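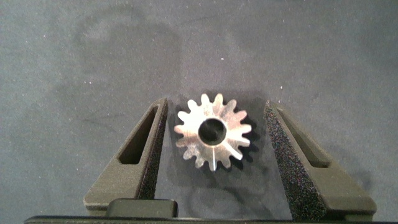 Photo: Nicanor Cuevas. Free to reuse with the rest of this dataset, please keep the name.

Histwood Clock Repair Ledgers

README, last updated Nov 4, 2024

Welcome, and thank you for stopping by! This is a transcription of the repair ledgers kept by the Histwood clock shop in Mustberg, typed up line by line so that people can search them, sort them and (we hope) find a grandparent's mantel clock in them. The shop took in clocks of every sort, from kitchen alarm clocks to the big hall clocks that had to be fetched by wagon, and it wrote down nearly all of them in a handwriting that we have grown very fond of.

What you get

There are 9 ledgers in the set and 281 pages with writing on them. Each ledger has its own CSV file, plus a notes file in plain text where we put the things that would not fit in a column. Ledger 4 is shorter than the others and starts in the middle of a September, and we have never found the pages that came before it. If you have them in a drawer, please write.

Columns

ledger - the number on the spine
page - as penciled in the top corner, even where the shop skipped a number
date_in - the day the clock came over the counter
date_out - blank if the clock was never picked up, or if the clerk forgot
customer - last name first, spelled the way the clerk spelled it
clock_type - our own short list of 18 types, explained in types.txt
work_done - word for word from the page
charge - in dollars and cents, with barter written out ("two hens, one pie")
sure - yes, partly or no, for how well we could read the line

A word about work_done, which is the column people write to us about the most. The shop had its own shorthand and was not very faithful to it. "Cl. & o." is cleaned and oiled. "Bush" means a worn pivot hole was given a new bushing, and "bush all" usually comes with a much bigger bill. "New wh." is a new wheel, though in the early ledgers the same mark can also mean a wheel that was taken out and had its teeth repaired, and we can't always tell which. We left these alone in the data and listed our best guesses in shorthand.txt. "Montes" turns up in the margins a good deal, and that one is a supplier who sold the shop its mainsprings.

How it was made

Heriberto Trujillo read the pages aloud and Nicanor typed, and then we swapped chairs and checked the whole thing again from the other end. Where we disagreed we marked the line "partly" and moved on - otherwise we would still be on the second ledger, arguing over whether a Mr. Hale was a Mr. Hall.

Known problems

Water got to the last 3 pages of ledger 7 and most of those lines are marked "no". Charges in ledger 2 don't add up to the totals at the foot of the page, and we kept both as written. A few customers show up under several spellings and we have not tried to join them.

Using it

Take it, share it, fix it, teach with it. A mention of the Histwood ledgers is all we ask. Corrections are very welcome, and it helps a lot if you give the ledger and page number along with the line as you read it.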